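Astuces d'atelier, poste tampon, notes en vrac, 6 déc. 2024

Enregistrer des démos de tamponnage pour Plondero : ce qui marche chez nous. Noté vite, à compléter par Mirsad.
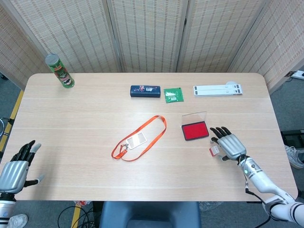
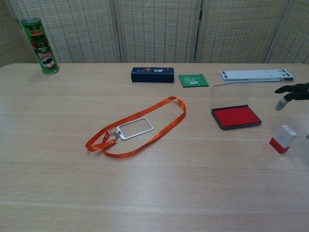
*Poste tampon : encreur rouge couvercle ouvert, cordon orange à gauche de l'encreur.*

- Encreur ouvert AVANT de lancer l'enregistrement. Le couvercle, on le fera en tâche séparée.
- Tampon : changer l'angle de départ à chaque prise. Toujours pareil = le modèle apprend la position par coeur.
- Les objets du fond, on les laisse, mais on les décale de quelques centimètres toutes les 30 prises. Idem le cordon.
- Prise ratée : on garde, étiquette « échec ». Pas de poubelle. En octobre on en a jeté plus de 200, bêtise.
- Si le tampon tombe : finir le geste, relacher, ramener la main au départ. Pas couper au milieu.
- Encre sur les doigts : lingette un peu humide, puis chiffon sec. Pas d'alcool sur les bouts clairs.
- Encre sur le bois : gomme blanche d'abord. Sinon savon noir, très peu, essuyer tout de suite.
- Refermer l'encreur à la pause, même courte. Sèche vite sous les néons.
- Nommage : tache_opérateur_numéro. Pas d'espaces svp !!

Compteur : 1073 prises gardées. Manque encore 21 avec la main gauche, Emiliano s'en charge lundi.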